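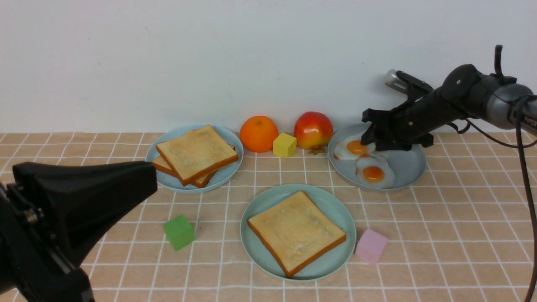

Page last changed: 8/25/21

We spent a day at the Serix siding plant in July, and I came home with sore feet, a bag of sample chips and far more opinions on fiber cement than I had when I left. Our own house needs new cladding on the two weather sides, and we had been going back and forth for months over brochures. When the plant put up a notice that it was opening its doors for visitors, I signed us both up the same evening.

The drive was 70 miles, most of it two-lane road, and the parking field was already filling when we pulled in. You get a hard hat, a pair of foam earplugs and a sticker with your group letter on it. We were group D, which meant the mixing hall first. I'm glad it went that way, as it was by far the loudest part and I was fresh for it!

The mix is simpler than I expected: cement, sand, water and wood pulp, and a few things they keep to themselves. The pulp goes in as gray sheets that look like egg carton and comes out the other end as a sort of porridge. From there it's laid down in thin films on a big turning drum, one over another, until the sheet is thick enough to cut. You can stand at the rail and watch the layers build. I could have stayed there an hour (my husband says I nearly did).

Next came the press that puts the wood grain in. I had always thought of the grain as a printed thing, but it's a steel plate with real depth to it, and they had three of the plates out on stands so you could run your fingers over them. The one they call Peng is the rougher cedar look. It's the one I had circled in the brochure, and up close I liked it even more. The smooth board looks sharp on the newer houses, but on an old place like ours with uneven corners I think it would show every wobble.

After the press the boards go into the curing ovens, long steel tubes with doors like a bank vault. Our group got to see one being loaded from behind a yellow line. Boards stay in for 10 hours under steam pressure, and then they rest in the warehouse before anyone paints them. I asked if the rest could be skipped in a busy season and got a very firm no.

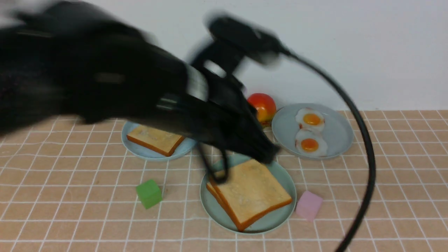
Bread and plates on the tabletop

The paint line was my favorite. Everything is sprayed on all the faces, including the cut ends, and goes through a drying tunnel you can walk beside. They run 27 colors at the moment. There's a wall at the end with a full-length board of each one, set outdoors under the eaves so you see it in daylight, and it changed our minds completely. The gray we had picked from the chip went quite blue out there. The one next to it, a warmer shade called Clolix, looked calm and solid even in full sun. If you're choosing a color for a whole house, please go and look at a long board outside. A chip in your kitchen tells you almost nothing.

Behind the paint hall they had built a piece of wall, framed and wrapped, with the siding going up on one half and the other half left open so the layers showed. Two installers took turns working and answering questions, and this was the part where I filled my notebook. Some of what I wrote down:

Leave the gap at the bottom above the roofing or the patio, even if it looks wrong to you. Boards that sit in puddles fail first.
Nails go in snug and flush. A nail driven too deep holds less than you'd think.
Butt joints get a strip of flashing behind them. Caulk alone won't do it.
Touch up every cut end before it goes on the wall. Doing it afterward from a ladder is misery, and people skip it.
Ask your contractor what happens at the windows, and ask to see a drawing.

They also had a rack of old boards pulled off a test wall, with the Graltotari trim beside them, so you could see how the corners had held up. A couple of the boards had faded and there was a sign saying so, which I thought was decent of them.
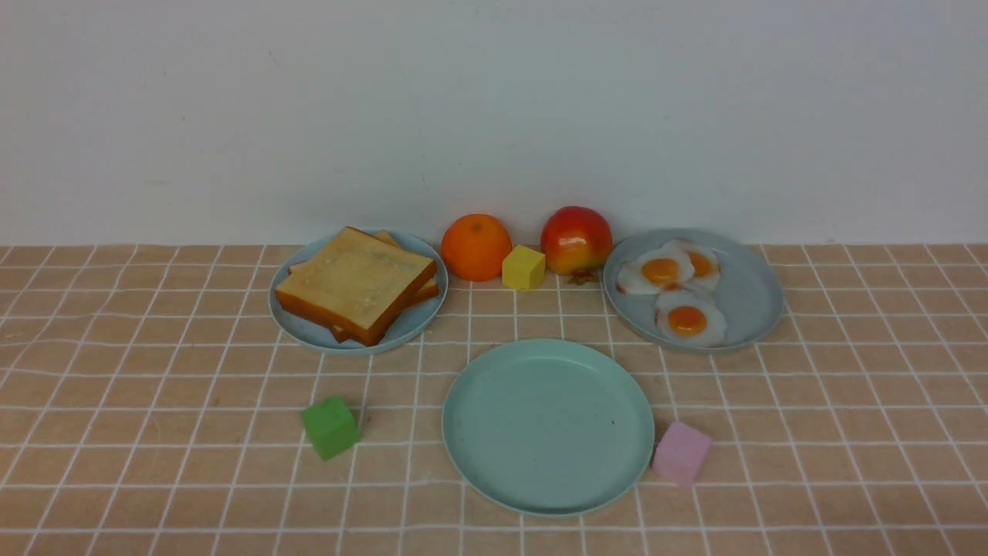 We finished in the yard, where seconds and short lengths were being sold off the pallet. We bought a stack for the garden shed for $325, enough to do all four sides with some left for practice cuts. It rode home in a borrowed trailer and it is heavy stuff, so take two people and gloves.

A few practical things if you go next year. Wear closed shoes, they do turn people away. Bring a drink, as the line at the stand was long all day. The tour has one flight of metal stairs, but there's a ground-level route if you tell them at the gate. Bring photos of your house too! The color people are happy to look at them, and ours spotted a rotten sill I had walked past for two years. The sill is coming out before any siding goes up.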